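Dronemitz User Forum
Board: Assembly and Fastening — Products under Review
Thread: Two-arm screwdriving package with wrist cameras — assessment before purchase
Replies: 10

Inese Paulauskas
Posted Sep 22, 2024

Members are invited to comment on the two-arm screwdriving package now offered by Dronemitz. Our establishment, the Butby training workshop, has been asked to advise three colleges on whether it merits purchase. The package comprises two arms with parallel grippers, a camera at each wrist, a camera at the head, and one year of remote support. The quotation allows for 44 hours of that support, after which further hours are charged separately.

The work proposed is the closing of small enclosures with four corner screws. Batches would not exceed 800 units, and the product changes several times a year. I should be grateful for remarks on the following points in particular: the use of an ordinary electric screwdriver held in the gripper, the handling of screws before driving, and the quality of the documentation.

Mutua Wanyama
Reply 1

We evaluated the same package in June on behalf of Owino. Our findings were favourable with regard to set-up. Two members of staff without previous experience had the arms moving within a morning. The written guide was adequate for this purpose, although the chapter on gripper force refers to a table that is missing from the current edition.

On the screwdriver, I would advise patience. The supplier's position is that a hand-held tool avoids the cost of a dedicated spindle. This is correct, but the tool may turn slightly in the fingers when the screw seats. We fitted rubber sleeves and the matter was largely resolved.

Josphat Waweru
Reply 2

I must disagree with the previous contributor. A tool that turns in the fingers has not been properly fixed, and rubber sleeves are not a resolution. For a batch of 800 enclosures I would expect a fixed spindle on one arm and a gripper on the other. The package as sold leaves the buyer to find this out after payment.

I would also question the price. Fakia offers a single-arm station with an integral driver, and it requires much less space on the bench.

Inese Paulauskas
Reply 3

The Fakia station was considered. It cannot steady the enclosure with a second gripper, and our colleges have asked that no clamps or jigs be required. That condition may prove unwise, but it is the condition we have been given.

Yao-tsung Tsai
Reply 4

I am able to add some material from our own review at Butby, where I have been responsible for the enclosure task. The two views are from the same session. The closer one is from a wrist camera, with a metal tool in the far corner hole of the box and the other gripper at the near edge. The wider one is from the head camera and includes the electric screwdriver and both arms.

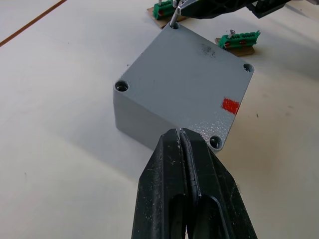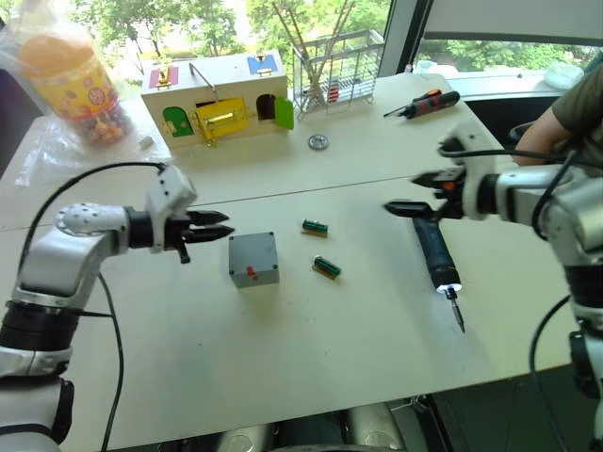
Reply 5
Dima Rizk

I thank Mr Tsai for the material, which is more useful than the supplier's brochure. Three remarks follow.

First, the wrist view is better than I had expected. The rim of the left corner hole can be made out clearly, and the hole nearest the closed fingers is also in view. The hole at the right appears smaller at that angle, and I would wish to know whether the software copes equally well with all four.

Second, the ring light near the tip of the screwdriver is a sensible feature. I should like to know whether its glow troubles the wrist camera when the tool is brought close to a pale surface. We had difficulty of this kind with another maker's equipment and had to cover the light with tape.

Third, the cables. In the wider view a black cable passes in a broad loop over the left arm. On our own installation a loop of that sort caught on the elbow during a long reach. Dronemitz supplies clips on request — they are not in the box — and I would recommend that they be ordered at the outset.

Yao-tsung Tsai
Reply 6

On the first question, we found the holes furthest from the camera to be the less reliable. A second approach from a different angle was normally sufficient, at the cost of time. On the second, we have had no trouble with the ring light, although our bench stands beside a large window and daylight has been the greater nuisance. The head camera required its exposure to be set again on bright afternoons.

The point about clips is accepted. I will request a set.

Josphat Waweru
Reply 7

Mr Tsai's answer supports my earlier objection. A second approach at each difficult hole is a serious loss on a production bench. May I ask whether a time per enclosure has been recorded?

Yao-tsung Tsai
Reply 8

It has not been recorded in a form I would wish to publish. The supplier's own trial is said to cover 1000 enclosures, but we have asked for the underlying log and have yet to receive it. Until then I would give the claim no weight in either direction.

Mutua Wanyama
Reply 9

I would draw a distinction between teaching and production. For a college, a slow second approach is tolerable and may even be instructive to the student. For a manufacturer, Mr Waweru's concern is well founded, and at Owino we did not proceed to purchase for the production floor. We did retain one unit for training new staff, and it remains in weekly use.

I would add that support was prompt. Our calls were answered on the same day, with one exception concerning the missing table.

Inese Paulauskas
Reply 10

I am obliged to all contributors. The advice to the three colleges will be drafted on the following terms.

1. The package may be recommended for teaching, subject to sight of the trial log.
2. Cable clips and gripper sleeves are to be included in the order and shown on the quotation.
3. The supplier is to state in writing whether the driver is rated for 3000 operations between services, as was said to us by telephone.
4. No recommendation is made for production use.

Mr Waweru's preference for a fixed spindle will be recorded as a dissenting view, with his permission. Any member who holds the complete edition of the guide, including the table on gripper force, is asked to send me a copy through the forum's message service. The thread will remain open for further comment.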